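Home Checklists Grippers Cameras Site Visits Archive

Hand-held gripper comparison: inspection checklist with comments
Small metal items on a soft surface

Checked by: Temitope Igwe
Second reader: Obinna Ogunleye
Date of check: August 15, 2020
Finger pad sets under comparison: Runlow (ribbed) and Wosent (smooth)
Checklist form: Grustent 207

Use this form before and during any comparison of hand-held grippers on jewelry or other small metal items. Mark each line OK, NOT OK or N/A. A comment is required for every NOT OK. Comments on OK lines are optional but have been useful to the people at Edet who plan the next comparison, so please keep writing them.
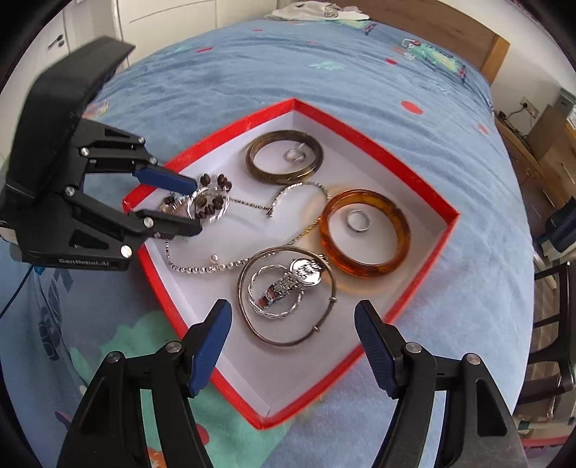
Reading time: 5 min

SECTION A. WORK AREA

A1. Surface is stable enough for the task. OK
Comment (TI): A bed gives under the load. Allowed for this comparison, as the soft surface is what we want to test. Do not carry these results over to the bench tables.

A2. Surface cover is free of pins, loose threads and open seams. OK
Comment (TI): The cover wrinkles when somebody leans on it. Smooth it by hand between runs, with both grippers lifted clear.

A3. Items are held in a shallow container or on the open cover, as the run sheet says. OK
Comment (TI): Both were used. The red lid has a white inside, and a silver ring stands out less on it than on blue fabric. The camera comparison should score the two backgrounds separately.

A4. Operator can reach all items without kneeling on the surface. OK

A5. Chairs and bags are out of the walking path. NOT OK
Comment (TI): A chair was standing close to the bed. Move it before the operator starts working on that side.
Comment (OO): Agreed. Add this to the setup card so it gets done first.

A6. Wall outlets in use are not overloaded, and cords do not cross the walking path. OK
Comment (TI): Check again after any furniture is moved.

SECTION B. GRIPPER BODY AND LINKAGE

B1. Housing has no cracks or sharp edges. OK

B2. Pivot screws are present and seated on both jaws. OK
Comment (TI): Checked by finger and then with the driver. Do not tighten past the stop. A tight pivot makes the jaws close unevenly, and that shows up later as a pad fault when it is not one.

B3. Jaws open and close over the full range without sticking. OK
Comment (TI): 20 cycles each, left hand and right hand.

B4. Jaws meet evenly when closed. NOT OK on one unit
Comment (TI): One tip touches before the other. It can still hold a bangle. It will not hold a thin ring flat. Unit set aside for adjustment and the ring runs repeated with the spare.
Comment (OO): Please write the unit's label on the tag as well as on this form. The tag was blank when I picked it up.

B5. No pinch point is exposed where the operator's fingers rest. OK
Comment (TI): The gap between the linkage arms is wide enough to take a fingertip. Hold by the handle only. New operators should be shown this with the gripper closed.

SECTION C. FINGER PADS

C1. Pads are fully bonded with no lifted corners. OK

C2. Pads are clean. OK after cleaning
Comment (TI): Lint from the bed cover collects in the ribs of the Runlow pads. Wipe with a dry cloth after every 20 picks. The Wosent pads pick up less lint but show finger grease sooner.

C3. Pads do not mark the items. OK
Comment (TI): Tested on the backs of old pieces first. No marks on metal, beads or the large bangles.

C4. Pad type is written on the run sheet. NOT OK
Comment (TI): Missing on 2 sheets. Filled in from the swap log. If the swap log had also been blank, those runs would have been thrown out.

SECTION D. ITEMS

D1. Items are listed on the run sheet before the first pick. OK

D2. Items are free of broken links, open wire ends and loose stones. OK
Comment (TI): Watch the clasp on the twisted hoop. An open end can catch the cover and pull a thread.

D3. Chains and beads are laid out as the run sheet says. NOT OK
Comment (TI): The run sheet says "spread" and does not say how far. Operators read it differently. With strands crossing each other, a pick on one strand can drag the next. Suggest two written layouts, "apart" and "crossed", scored on their own lines.
Comment (OO): Yes. Without this the necklace numbers for the two pad sets can't be put next to each other.

D4. The item to be picked has clear space on both sides for the jaws. OK
Comment (TI): For the small ring, bring the open jaws down on either side and stop before the pads touch the fabric. Pressing into the cover makes a dip, and the ring tips into it.
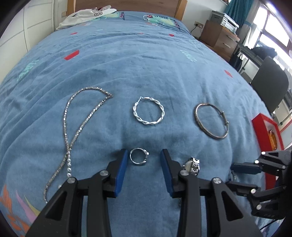
Item D4: open jaws on either side of the small ring, second gripper at right.

SECTION E. TWO-GRIPPER WORK

E1. Both grippers can reach the work without the jaws touching each other. OK
Comment (TI): Closest point is when one comes in from the side and the other from the near end. The operator should call out which hand moves first.

E2. Waiting gripper is held open and still. OK
Comment (TI): A waiting gripper held low hides items from the other camera. The watch is easy to lose this way. Hold it higher if the run allows.

E3. Cables hang clear of the jaws and the items. OK with comment
Comment (TI): The cable is thin and light enough to drag over a chain without being felt. Clip it to the sleeve. The clip supplied with the Wosent set is too stiff for this, so use the Runlow one for both.

SECTION F. CAMERA

F1. Lens is clean. OK

F2. Both finger pads are in view with the jaws open. OK

F3. Window light does not wash out the work area. OK with comment
Comment (TI): The window behind the desk is bright. Shiny metal is harder to judge facing that way. Keep the same facing for both pad sets.
Comment (OO): I would also like one run with the curtain drawn. It does not need to be scored.

F4. No papers, screens or mail with personal details are in view. OK
Comment (TI): Look at the desk and the top of the drawers each time.

SECTION G. RESULT

Comparison may continue: YES, once A5, C4 and D3 are corrected.
Unit from B4 may return to use: NO, not until the tips have been reset and B3 and B4 are signed again.
Preference between pad sets: not stated on this form. From the handling side only, the ribbed pads are easier to line up on the watch band and the smooth ones slide under the edge of a bangle with less fuss.

Open actions
- Move chair, add to setup card (TI)
- Write "apart" and "crossed" layouts (OO)
- Tag and reset the uneven unit (TI)
- Order softer cable clips (OO)

Next full check is due in November. A short check of sections B and C is required before each session until then.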